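Skodeck Table Marking Tape, Blue

Skodeck is a narrow blue tape for dividing a tabletop into working areas. It is used for sorting, kit packing, game layouts, classroom stations and any other job where items need a set place on the table. It peels off by hand and can be moved when the layout changes.

Each roll is 40 yards long. Rolls are sold in packs of 2.

Suitable surfaces: painted board, sealed wood, plastic laminate, metal and heavy paper. On paper, test a short piece in a corner first, as thin sheets may tear when the tape is lifted. Do not use on fresh paint or on fabric.

Laying out a grid

Wipe the table and let it dry. Mark the ends of each line in pencil. Fix one end of the tape, pull it out past the far mark, lower it onto the surface and press from the middle outward. Lay all the lines in one direction, then lay the others across them. If a strip bends, lift it back to the last straight point and press it down again. Where strips cross, one goes over the other. No cutting is needed at the crossing.

Taped lines on a table: 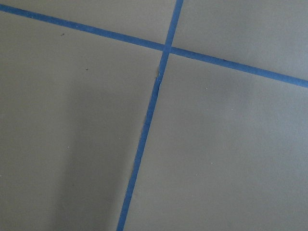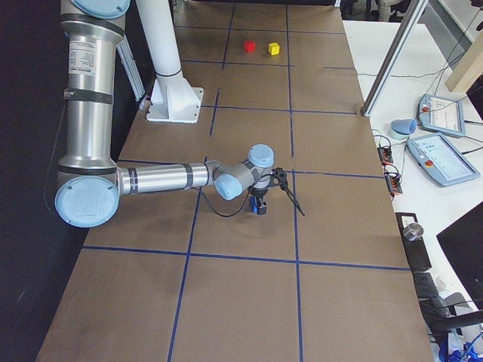 Removal

Pull slowly, folding the tape back on itself. Where two strips cross, take up the top one first. Any residue comes off with warm soapy water.

Store rolls on their side, away from heaters. Cut pieces are not returnable. For trade orders, contact Darlene Penner at the Falden office.

Page updated November 2020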